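Sorting the Bricks: A Talk With the Owner of Helldale Toy Exchange

July 2012

The Helldale Toy Exchange takes up the ground floor of a former shoe store. It sells used toys, mostly building bricks, and most of what comes through the door arrives in garbage bags. The owner started the business with a folding table and a rack of board games. The board games went after the first winter.

"They were always missing a piece," she said. "You'd spend an hour checking one and then sell it for two dollars. With bricks it doesn't matter if one is missing. They're all missing something."

She asked that her name be left out, because her customers know where she lives and she already gets enough bags left on the porch.

We talked in the back room, where the sorting is done. There is a sink, a radiator and a window that looks onto the alley. She buys by the pound. A usual week brings in some 3,000 bricks, more after the school year ends, when people clean out bedrooms. July is the busiest month for buying and one of the slowest for selling.

Every bag goes through the same steps. First it is tipped out into a shallow tray and anything that isn't a brick gets pulled. She has found coins, hair clips, batteries, a baby tooth and a house key. The key went in the window for a month with a note beside it and was never claimed.

After that the bricks are washed in mesh bags in lukewarm water with a little dish soap, then spread on towels. Drying takes a full day in summer and two in winter.

"I used a hair dryer once when I was behind," she said. "It took the same amount of time and blew the small ones under the radiator. Some of them are still there."

Only then does she sort, and she sorts by color before anything else. I asked why she doesn't go by shape, since children looking for a brick usually want a certain size.

"Because I can see color without thinking," she said. "If I go by shape I have to pick up every one and turn it over. With color I can have the radio on. I do shape afterward, inside one color, and only for the ones that sell that way."

She works with a few colors at a time. Everything else stays in the tray until its turn comes. She has tried putting out a bin for every color she stocks and found that she spent more time reaching than sorting. 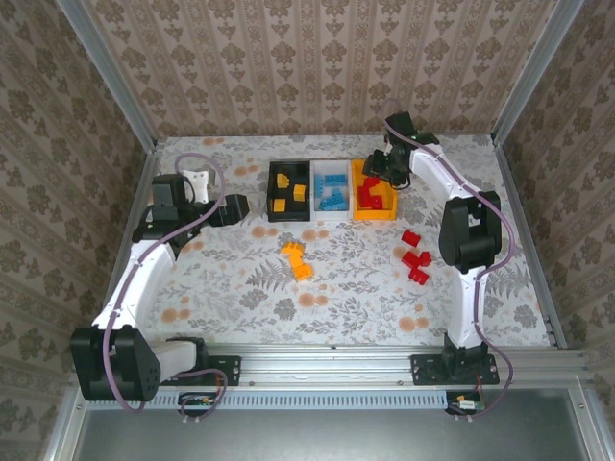
Yellow, blue and red are what most people ask for, and they are also most of what she gets. Red fills up fastest. Yellow is slow, and she has trouble with it because the older bricks lean toward orange. She used to keep the two shades apart. Now they go together unless a buyer asks.

Blue has a similar problem. There is a light blue and a standard blue, and under the ceiling bulb in the evening she can't always tell them apart. She puts both in one bin and separates them the next morning by the window.

"My sister says I should get a better bulb," she said. "She's right. I've had the better bulb in a drawer since March."

She is particular about bins. They have to be low enough to reach into without lifting the elbow, and they have to sit side by side. For a while she used a set of stacking drawers made by Cindby, which looked tidy but had to be opened with one hand while the other held the bricks. She sold the drawers to a man who ties fishing flies. Her favorite kind has a sloping front, so that she can slide a handful out when she is filling an order.

She always sorts on a cloth. A bare table is loud, and bricks bounce off it. Old bedsheets are best, the softer the better, and she doesn't care about the pattern. When she finishes for the day she lifts the four corners and shakes whatever is left back into the tray.

Sorted bricks are weighed and bagged in lots of 300. She counted the first few lots by hand, wrote down the weight, and has gone by the scale from then on. A mixed lot costs less than a single-color lot. Tseng, the hobby shop across the river, takes most of the single colors, and a preschool supplier called Fliva buys the large bricks twice a year. Fliva's last order was for 886 pieces exactly.

"I don't know where that number came from," she said. "I counted that one twice."

For people with a closet full of bricks at home, she had some advice. Wash them before sorting. Do one bag in a sitting and then stop. Keep the chewed ones out, and don't bother pulling apart bricks that are stuck together in short chains, as they come apart more easily once they're sorted and there is less on the table.

Children can help, she said, if each one gets a single color. Two children on red will argue.

The shop buys on weekday mornings until noon. Bags left at the back door overnight are not paid for.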